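April 2018 — bench notes, catching up on the week

Menopause / hot flash patch study. Second batch of skin temp patches in from Traston, 109 in the box, 17 with the backing already lifting at one corner. Set those aside in the blue tray, do NOT mix back in. Shiela has the lot numbers.

Ran the Gimis logger overnight on my own wrist. Woke up twice, one real flash, one just the cat. Logger caught both as events so the threshold is still too low. Raised it, will try again tonight. Seung-woo thinks slope matters more than peak — probly right, but I want one more night before we change two things at once.

Diary form: the women in the pilot group hate page 2. Too many boxes at 3 in the morning. Shiela cut it down to time, how bad, back to sleep y/n. Much better. Ask her about the ones who had surgery and went into it overnight, they need their own start date line, the "last period" question makes no sense for them.

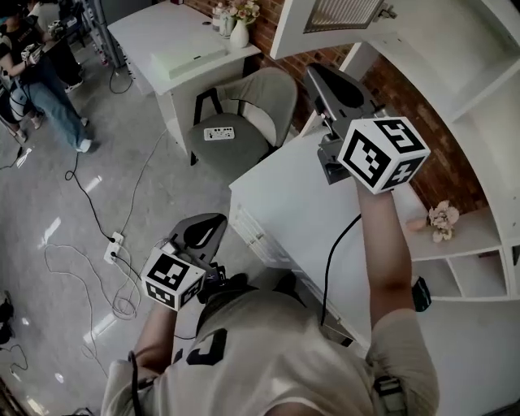 Desk, two grippers with marker cubes.

Adhesive: Arkarley gel leaves a red ring on me after a day, the Þorgeirsson one doesn't but falls off in the shower. Sigh. Try the Þorgeirsson with the wider border, there are some 300 of those in the cupboard from the last order.

To do
— reprint diary, short version
— email Traston re lifting corners
— Seung-woo to resend slope script, the one I have wont open
— more coffee

Fan on the bench is rattling again, moved it off the logger shelf.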